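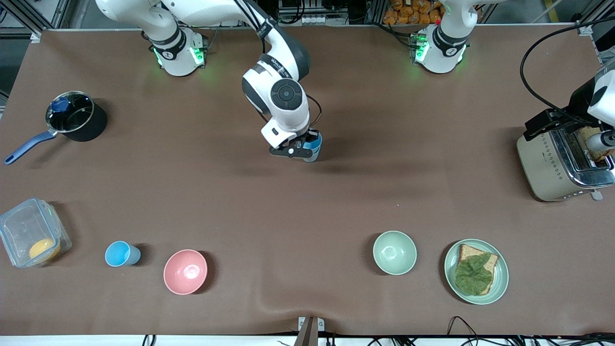

5 Frühstück zubereiten: Toaster und Stieltopf

Dieser Abschnitt gilt für die Gemeinschaftsküche im Haus Timow und beschreibt den Gebrauch des Toasters und des kleinen Stieltopfs. Beide Geräte werden auf dem großen braunen Tisch benutzt und bleiben auch danach dort stehen. Der Toaster aus Edelstahl hat seinen Platz auf der rechten Seite, der schwarze Topf mit dem Glasdeckel auf der linken. Bitte diese Aufteilung beibehalten, auch wenn nur eines der beiden Geräte gebraucht wird. Die Fläche dazwischen ist zum Anrichten gedacht und nicht als Ablage für Einkäufe.

5.1 Vor dem ersten Toasten

Nach einem Austausch des Toasters oder nach längerer Pause gehen Sie so vor:

1. Verpackungsreste und Aufkleber entfernen. Auch in die Schlitze schauen.
2. Das Gehäuse mit einem leicht feuchten Tuch abwischen und trocken nachreiben.
3. Den Toaster so hinstellen, dass der Hebel frei zugänglich ist und über den Schlitzen nichts hängt.
4. Netzstecker einstecken.
5. Zwei Durchgänge ohne Brot laufen lassen, dabei das Fenster öffnen. Ein leichter Geruch ist normal.

Hinweis: Das Netzkabel darf das Gehäuse nicht berühren, solange das Gerät heiß ist.

5.2 Brot toasten

1. Brotscheibe in einen Schlitz stecken. Sie muss ohne Druck hineingleiten. Zu dicke Scheiben bitte dünner schneiden oder im Backofen rösten (Abschnitt 7).
2. Bräunungsgrad einstellen. Für helles Toastbrot reicht eine niedrige Stufe, Roggenbrot braucht mehr.
3. Den Hebel nach unten drücken, bis er einrastet.
4. Warten, bis das Brot hochkommt. Zum vorzeitigen Beenden die Stopptaste drücken.
5. Scheibe am oberen Rand fassen und gerade herausziehen.

Bei nur einer Scheibe wird die eine Seite oft etwas dunkler als die andere. Das ist kein Defekt. Gefrorenes Brot kann direkt aus dem Gefrierfach verwendet werden, es dauert dann eben länger.

VORSICHT: Verklemmtes Brot niemals mit Messer oder Gabel lösen. Netzstecker ziehen, abkühlen lassen und die Scheibe mit der Hand oder der Holzzange aus der Schublade herausnehmen.

VORSICHT: Keine gebutterten oder belegten Scheiben einlegen. Tropfendes Fett kann sich entzünden.

5.3 Eier oder Milch im Stieltopf

Der Tisch ist keine Kochstelle. Zum Erhitzen kommt der Topf auf die Platte und erst danach zurück auf den Tisch, und zwar immer auf einen Untersetzer.

1. Topf füllen. Für Milch oder Porridge höchstens 500 ml verwenden, sonst kocht es über.
2. Auf die kleine Platte stellen und den Stiel zur Seite drehen. Er ist lang und ragt sonst über die Herdkante hinaus.
3. Eier mit Deckel kochen, Milch immer ohne.
4. Den Deckel nur am Knauf anheben und von sich weg öffnen. Unter dem Glas sammelt sich Dampf.
5. Nach dem Kochen Platte ausschalten und den Topf am Stiel zum Tisch tragen.

Hinweis: Den heißen Glasdeckel nicht unter kaltes Wasser halten und nicht auf eine nasse Fläche legen – er kann springen.

Sitzt der Knauf locker, die Schraube von der Innenseite des Deckels her nachziehen. Ein passender Schraubendreher liegt im Vorratsraum, Fach 102.

5.4 Reinigung

1. Toaster ausstecken und vollständig abkühlen lassen.
2. Krümelschublade herausziehen, leeren, abwischen und wieder einschieben. Bei täglichem Gebrauch einmal pro Woche.
3. Gehäuse und Zierband mit einem weichen Tuch reinigen. Keine Scheuermilch, sie hinterlässt auf dem gebürsteten Metall Kratzer.
4. Topf und Deckel von Hand spülen. Am Metallrand des Deckels bleibt gern etwas Wasser stehen, dort gut abtrocknen.
5. Tisch abwischen, auch unter dem Toaster.

Den Toaster nicht auf den Kopf stellen und schütteln. Die Krümel landen dann meist an den Heizdrähten.

5.5 Störungen

Hebel rastet nicht ein: Prüfen, ob der Stecker richtig sitzt. Die meisten Toaster halten den Hebel nur, wenn Strom anliegt.

Brot bleibt hell: Stufe erhöhen. Bleibt es dabei, das Gerät nicht weiter benutzen und melden.

Rauch: Stopptaste drücken, Stecker ziehen, Fenster öffnen. Kein Wasser verwenden.

Defekte bitte bei Ivan Pavliuk melden, Hausapparat 438. Ersatzdeckel und Untersetzer gibt Agathe Vasseur aus.

Stand: 24. August 2025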